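**Ticket 419: booking calendar emails going out twice (Lockwood playroom)**

Hi Declan,

Thanks so much for picking this one up, and sorry in advance for the essay! Since we moved the Lockwood bookings over to Zomeck in January, every family gets their confirmation twice, and a few lovely grandparents have turned up convinced they'd booked two spots. I've tried the following so far:

- logged out and back in on the office computer
- switched the reminder setting off, saved, then on again
- deleted the old Clesow calendar link (I think?)

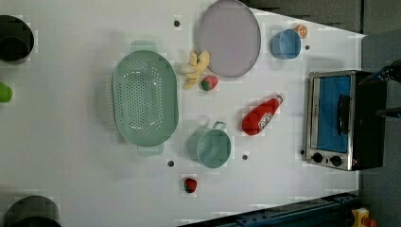

*Play kitchen table: colander, bananas, strawberry*

The doubles only seem to happen for the play kitchen sessions. Story time is behaving beautifully, which makes me wonder if it's something in the way that one listing was copied across.

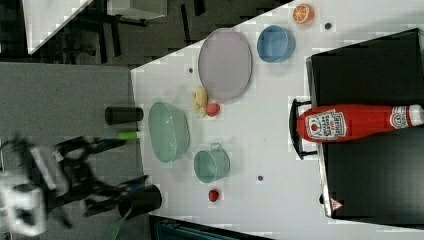

*Same table, with the ketchup lying across the black box*

**Reply from Declan Entwistle, 2:10 pm**

Hi Khrystyna-Mariia, no apology needed, that's a great help. The Clesow link is gone from your side but still switched on at ours, so both systems were sending. I've turned it off and cleared 272 queued emails. Could you make a test booking for me? 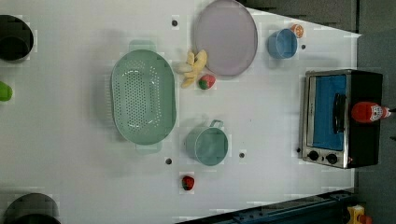 **Reply from Khrystyna-Mariia Yatsenko, 3:25 pm**

Done, and only one email came through, hooray! I did three more under my own name to be safe and they were all single too. The colour on the cancelled ones has gone grey when it used to be red, but I can live with that. Please leave the ticket open until the Kurkberg group has booked, as they always do theirs in one big batch.

Status: open, waiting on customer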